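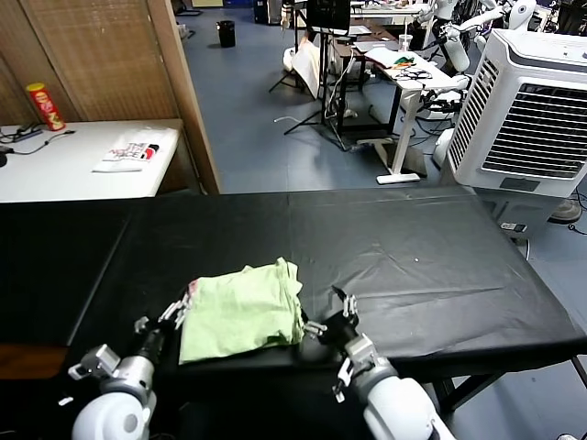

Cloth task on the Grumham cell, both arms at the black table.

Progress report, Grumham two-arm cell
From: Edvin Isaksson
To: Vestura programme office
Period to 2nd May

Short one this time, we are mid service. Sorry for the late send.

Where we are
Cell is running again. Both arms home properly, both hands open and close on command. Cloth work restarted with the light green cloth, left and right hand together. 67 runs logged since restart, 37 of them clean start to finish. Not good enough for the August review but a lot better than last time.

What was done
– Left wrist stripped, cleaned, put back. Two screws had backed out, both refitted with thread lock.
– Right hand: one finger was slow to close. Tendon re-tensioned, then re-tensioned again the next morning as it had crept. Holding for now.
– Finger zero positions reset on both hands. Old values kept on the shared drive in case.
– Black plastic sheet pulled tight over the table and taped underneath. It was riding up with the cloth and the grip check was reading that as a good pick.
– Head camera recalibrated. Was out by enough to put the hands down short of the cloth edge.
– Hour counter on the cell reads 3752. Next full grease is overdue, see below.

Faults still open
1. Right hand presses too hard on thin cloth. Force limit lowered twice, Seto want to see the logs before we go lower. Logs sent, no answer yet.
2. Left arm drops out after long sessions, roughly every third afternoon. Restart clears it. I suspect the connector at the shoulder, Chuensuk suspect the supply. We will swap the connector first as it is the cheap one.
3. Cloth bunches up when both hands close at the same moment. Small delay added on the left, helps a bit. Needs proper tuning not a guess.

Daily checks
Now written down and taped up by the door. Wipe fingers, look over both wrists for loose screws, home the arms, one slow open and close each hand, then a single test fold before any logging starts. Takes 28 minutes if nothing is wrong. Please can we book this as cell time, at the moment it comes out of the run hours and makes us look slow.

Spend
Within budget. One set of finger pads and the connector bought, invoices went over seperately. Grease kit not ordered, waiting on your ok.

Needed from you
– Ok for the grease kit. This one is urgent, I do not want to run the wrists much longer without it.
– A contact at Seto who picks up the phone.
– Decision on a spare right hand. Lead time is long and if the tendon goes we are stopped untill it arrives.

Next period
Connector swap, grease, then delay tuning on the green cloth. Larger cloths after that – not before fault 1 is closed. Run sheets to follow once I have tidied them up.

Edvin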